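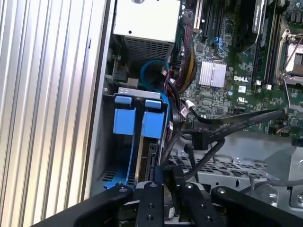
Jonas Tsegaye

Praktikum Demontagerobotik, Handout zu Termin 5
Greifen in engen Gehäusen

Voraussetzung für diesen Termin ist das abgegebene Protokoll zu Termin 4 (Kalibrierung Hand-Auge). Wer es noch nicht hochgeladen hat, holt das bis Freitag nach.

1. Aufgabe

Jede Gruppe schreibt einen Ablauf, der an einem geöffneten Desktop-PC drei Zielpunkte anfährt: die blauen Entriegelungen am Laufwerksschacht, einen SATA-Stecker und den leeren CPU-Sockel. Gegriffen wird zunächst nur am Laufwerksschacht. Die beiden anderen Punkte werden mit Sicherheitsabstand angefahren und im Protokoll mit Soll- und Istpose notiert.

2. Was das Gehäuse schwierig macht

Im Dell-Gehäuse verlaufen schwarze SATA-Kabel schräg vom Mainboard zur Mitte. Dazu kommt der Kabelstrang mit roten, gelben und schwarzen Adern zwischen Schacht und Board. Kabel sind im Kollisionsmodell nicht enthalten. Sie müssen als Sperrvolumen von Hand eingetragen werden, und zwar großzügig. Die Vorlage dafür liegt im Kursordner unter Sorkano/zonen.

Der Kühlkörper auf dem Chipsatz und die Lamellen des Seitenteils glänzen stark. Die Tiefenwerte haben dort Lücken. Bitte diese Bereiche maskieren und nicht interpolieren.

3. Parameter

Taktzeit der Regelung: 5 ms
Maximale Punktzahl der reduzierten Wolke: 3.000
Zeitlimit pro Durchlauf: 900 s
Kraftschwelle für den Abbruch: 31 N

Die Kraftschwelle wird von der Vekis-Bibliothek beim Start gesetzt. Sie darf gesenkt, aber nicht erhöht werden.

4. Aufbau der Zelle

Der Tower liegt auf der Seite, das Innere zeigt nach oben. Links daneben steht die graue Halterplatte aus dem 3D-Drucker, in deren Mitte die Ablage für die CPU sitzt. Das Koordinatensystem der Platte ist in der Datei platte.yaml hinterlegt. Der Ursprung liegt in der vorderen linken Ecke, z zeigt nach oben. Das Gehäuse hat keine feste Aufnahme auf dem Tisch und muss deshalb vor jedem Durchlauf neu eingemessen werden – auch wenn niemand es angefasst hat.

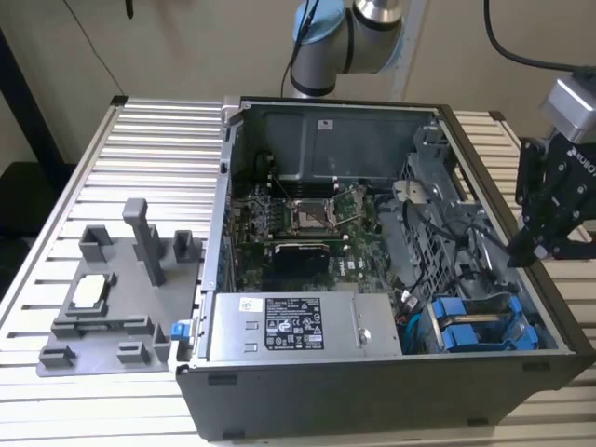
5. Ablauf am Roboter

a) Gehäuse einmessen, Transformation speichern.
b) Sperrvolumen laden und in der Simulation prüfen.
c) Trockenlauf mit 10 % Geschwindigkeit, eine Person am Not-Halt.
d) Durchlauf mit Greifen am Laufwerksschacht.
e) Logdatei sichern, Greifer in Parkposition.

Bei einem Abbruch durch die Kraftschwelle erst freifahren, dann quittieren. Im Handbetrieb nur entlang der Werkzeugachse zurückziehen.

6. Abgabe

Quelltext, Logdatei und zwei Seiten Protokoll als PDF. Im Protokoll soll stehen, welche Anfahrrichtung gewählt wurde und welche Alternativen verworfen wurden. Gruppen, die mit Andon statt Vekis arbeiten, geben zusätzlich die Konfigurationsdatei ab.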